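Ziltus desk arm, Zesdale's rental plan, my notes so far. Thread, because people keep asking if they should sign up.

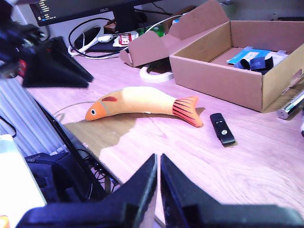
Plush fish, USB stick, open box. The gripper's view of my desk.

1/ The pitch: rent the arm, show it a task a few times, Zesdale trains it overnight and sends back a "skill." No coding. I have heard "no coding" before.

2/ You pay per skill on top of the rental. Each one wants 28 demos, and the app rejects the ones it doesn't like without saying why. I lost 31 that way before I had a full set.

3/ Task one is the fish. Pick it up, put it in the box. Soft, bright, big, hard to break. If I were selling an arm I'd pick a fish too.

4/ Next is the flash drive. Small, flat, black. The sales page says "everyday objects," and I own a lot more flash drives than fish.

5/ Asked support what success rate they consider a pass. Got a link to the Virág demo video. Watched it twice — same table, same lighting, one object at a time. My desk has cables all over the back of it.

6/ Someone mentioned Ledosmont as the cheaper option. Their plan stops at four skills and you train on your own machine. I'd still take that over a queue I can't see.

7/ Do the math before March, when the intro price ends. It goes up to 200 a month and the skills are still extra.

8/ Not returning it yet. I want full runs on both objects, with the box moved between tries. If they publish a pass rate before I finish, I'll add it here. Not holding my breath.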